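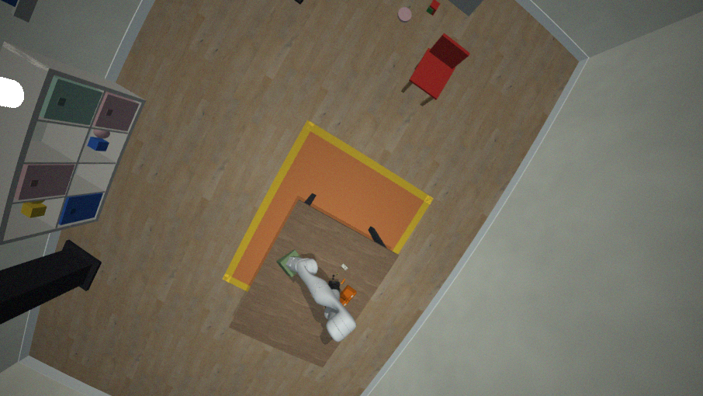

Why does a new electric bus route still smell of diesel in the winter? In Brumley, the answer is the cabin heater, a small burner that sits behind the rear seats and runs on the same fuel the old buses did.

The motor on a Brumley bus is electric. So are the doors, the steering pump and the sign on the front that says ZERO EMISSIONS in letters large enough to read from across the river. The heater is a steel box with a fuel tank, a nozzle and an exhaust pipe of its own. On a cold morning it coughs twice at the Stevens Street depot, catches, and follows the bus around town like a relative who wasn't invited.

The transit agency is open about this, in the sense that it appears in an appendix. Heating a bus is hard work. The thing is a large glass box whose doors open every couple of blocks, and a diesel engine used to warm it for free, because a diesel engine wastes so much of its fuel as heat that you might as well pipe some of it to the passengers. An electric motor wastes very little. Engineers consider this a triumph and riders consider it a draft.

If the bus heats itself from the battery, it gives up range. The Kirkero buses Brumley bought are happy to run a full shift in July. On the coldest days, with the heat drawn from the battery, they were coming back to the depot with four hours of the timetable still to go. The agency could buy more buses, put chargers at the ends of the routes, or bolt on a burner. It had money for the burner.

None of this makes the electric bus a bad idea. The burner sips fuel compared with what the old engines drank, and for most of the year it sits idle. But it has one awkward habit. The old engines, by the end, had filters, catalysts and sensors that nagged the driver if anything slipped. The heaters have a pipe. They were tested on their own, on a bench, at a steady output, and then installed on vehicles where they switch on and off all day. A burner is dirtiest when it starts and when it stops, and a thermostat in a box with constantly opening doors makes it do a great deal of both.

Riders at the Cundard interchange noticed before anyone with a clipboard did. Cundard is a covered station with 8 bays and a roof designed to keep the snow out, a job it does by keeping everything else in. Buses wait there between trips with the motors silent and the heaters running. One regular told me she preferred the old buses, as at least they looked guilty.

So the agency is trying a few things. The least glamorous is a button. On two routes, passengers now open the doors themselves, and if no one is waiting the doors stay shut. Drivers say the cabins stay warmer and the heater cycles less. Passengers say they stood on the curb for a while admiring the button before they understood it was for them.

Another is plugging the buses in overnight and warming the cabins off the grid before they leave. This costs almost nothing and requires only that each bus be parked next to the right socket – a matter of some delicacy at Stevens Street, where parking spots are held by custom and defended with feeling. The last is a heat pump, now fitted to a single bus. It draws far less from the battery than a plain electric heater and gives up only in the deepest cold, when the burner takes over again. A full retrofit would have to wait for the next budget, along with the bus shelters and the new roof on the wash bay.

What the agency hasn't done is measure anything at Cundard. There's a monitor on order, and it will sit on a post at the north end for 30 days. Until then the official position is that emissions at the station are zero, going by the signs on the buses.

I rode the heat pump bus on Mon 22 January, a gray morning with ice in the gutters. It was quiet and slightly too warm. At Cundard it pulled in behind one of its burner-equipped sisters, and when the doors opened, the smell came in anyway.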